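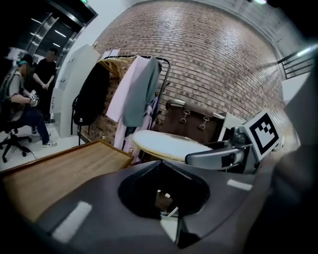 A brown leather bag behind a round white tabletop near the clothing rack at the Furnside coat and bag exchange in Lenbridge.

Furnside coat and bag exchange reopens ahead of fall

LENBRIDGE, Wednesday, August 27, 2025

The coat and bag exchange at Furnside will open for the season next week with longer hours, a new drop-off table and a limit on how many items each household can take home.

The exchange lets residents bring in outerwear and bags they no longer use and pick out something else at no charge. It started in February as a one-weekend event and ran longer than planned after the first weekend brought in more clothing than the room could hold. Organizers handed out 192 coats and jackets before closing for the summer.

Atif Bugti, who runs the exchange, said the first round showed that people wanted it but also that the room needed a better layout.

"We had coats on chairs, coats on the radiator, coats on top of other coats," Bugti said. "If you wanted to see what was on the bottom you had to lift everything off, and then it all went back in a different order."

Outerwear now hangs on racks, including a black metal one set against the brick wall. Jackets and coats in pink, black and other colors were on it during setup. Bags are kept apart from the clothing so that visitors can open them and check the linings and buckles without blocking the racks.

Bugti said bags were the surprise of the winter. The exchange had been advertised for coats only, but 63 bags were dropped off, most of them in the final week. Leather ones with a handle and a flap went fastest, he said, and the ones with broken zippers stayed until the end. Those were later passed on to Qureshi Alterations on Brurkstead Street, which replaced some of the zippers and used the rest for parts.

The shop will work with the exchange again this fall. Coats that need a button, a hem or a small patch can be left at the drop-off table with a note pinned to the collar. Qureshi Alterations will collect them each Monday and return them the following week. There is no charge for buttons. Patches and hems are free for children's coats and cost $2 for adult sizes, payable when the coat is picked up.

The exchange will take the following:

Coats, jackets and raincoats in all sizes
Scarves, hats and gloves, washed
Handbags, backpacks and work bags
Garment covers and sturdy hangers

It will not take shoes, bedding, suitcases or anything with a strong smell of smoke. Fur and down items are accepted if they have been cleaned. Bugti asked that people empty the pockets before they come in. Last time the exchange ended up with a shoebox of keys, bus passes and store receipts, and four sets of keys have still not been claimed.

Under the new limit, each household may take two coats and one bag per visit. There is no requirement to bring something in first. Anyone who needs more than that, such as a large family or someone who has just moved, can ask at the table, and Bugti said those requests will be met as long as there is stock.

Items do not have to be left on a hanger, but it helps. The exchange has 200 hangers and expects to use all of them by the end of September. Wire hangers from the dry cleaner are fine for shirts and light jackets but tend to bend under a winter coat, so wooden or thick plastic ones are preferred.

Sorting takes place in the same room as the exchange. Donations are checked for stains and missing buttons, then hung by size, with children's sizes at the end closest to the door. Lighter pieces will be put out first. Heavy winter coats that come in before October will be boxed and brought out when the weather turns.

Some visitors in the spring had asked for a place to try things on. A full-length mirror has been ordered and should arrive in the second week. Until then there is a smaller one in the hallway.

Opening hours are Tuesday and Thursday from 3 p.m. to 7 p.m. and Saturday from 10 a.m. to 2 p.m. Drop-offs are accepted during those hours only. Bags left outside the door overnight got rained on twice in the spring, and most of what was in them had to be thrown out.

Parking is available behind the building, with the entrance on the Brurkstead Street side. The door is level with the sidewalk. People arriving by bus should get off at Furnside and walk back toward the light.

The season is set to run through the middle of December. Whatever is left on the racks after the last Saturday will be stored for February, when the exchange plans to open again for four weeks.

Bugti said he would like more men's coats in large sizes, which ran out within days last winter, and children's rain jackets of any kind. He has enough scarves.

Questions about donations can be asked at the drop-off table during opening hours.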